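The Faucet at 293 Dunmore

I had been fixing other people's houses for nine years before a house fixed me a sandwich, and I'd better tell that part first, so you'll know what sort of story you're in.

The work order said dripping kitchen faucet, 293 Dunmore, key under the frog. I like a drip. A drip is a washer and a cup of coffee, and you're back in the van before the radio changes its mind. I found the frog, I found the key, and I let myself in and called out hello the way you do.

"Hello," said the pipes.

Well, pipes talk. They knock and they groan and in December they practically sing, so I put my bag down on the linoleum and got under the sink with my flashlight.

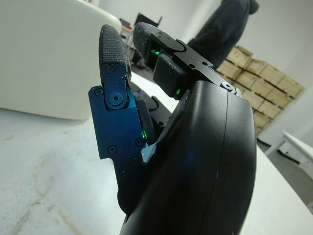
Umelar Dunmore

"Not that valve," said the pipes. "The other one. That one sticks."

It did stick, too! I tried it anyway, because I'm stubborn, and skinned two knuckles. Then I turned the other one and the water shut off sweet as you please.

"How long have you been dripping?" I asked. (You feel silly, but it would have been ruder to say nothing.)

"Since the folks moved to Vamosmont," it said. "I thought if I made enough noise somebody would come."

I changed the washer. I took my time over it. Then I tightened the hinge on the pantry door, which I hadn't been asked to do, and planed the back door where it was rubbing, and bled a radiator that had been grumbling in the hall. The house told me about a birthday party and a dog that used to sleep on the third stair. When I came back to the kitchen there was a cheese sandwich on the counter, cut corner to corner, and I ate it standing up. Good mustard.

I wrote the bill for one washer and left it by the toaster.

"Will you be back?" said the pipes.

I told it I was booked solid through the end of the month, and that was true. Then I reached up under the sink and loosened the new washer, just a quarter turn.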